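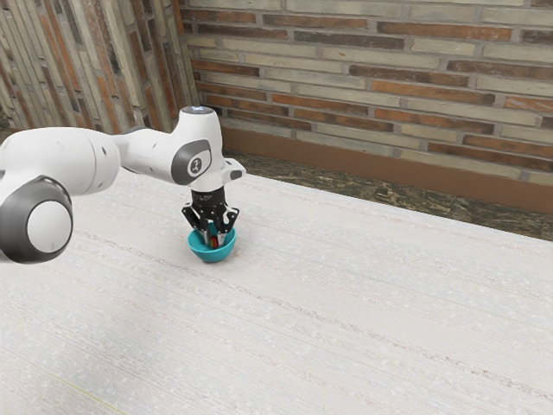

According to Giannakopoulos, the Prasivine never sold as badly as collectors like to claim, and the factory's own order book would prove it if anyone could find the thing. We are less sure. He puts the total at 1,000 cars, a figure he takes from a dealer bulletin printed in June of the launch year, before a single customer had paid.

Bulletins of that sort were written to keep dealers calm. The chassis numbers tell a thinner story. Our register of surviving cars holds 56 entries, and 23 of those carry plates that were restamped later, most likely at the Rernton works when unsold bodies were fitted with the larger engine. Counting a restamped car twice is an easy mistake, and we suspect earlier lists made it often.

Figure 4. Simulated view.

Stamatopoulos has argued that the Turnadley plant built a further batch under license. The evidence is one invoice for 36 windshields. It names no model, and the same glass fits the Chamoun van, so we leave the batch out of our totals.

Auction catalogs are no better. Several repeat the dealer figure word for word, and two describe the car as "one of a handful left," which can't be squared with the register. Until the paint shop ledgers are opened, we treat any production total for the Prasivine as a guess, our own included.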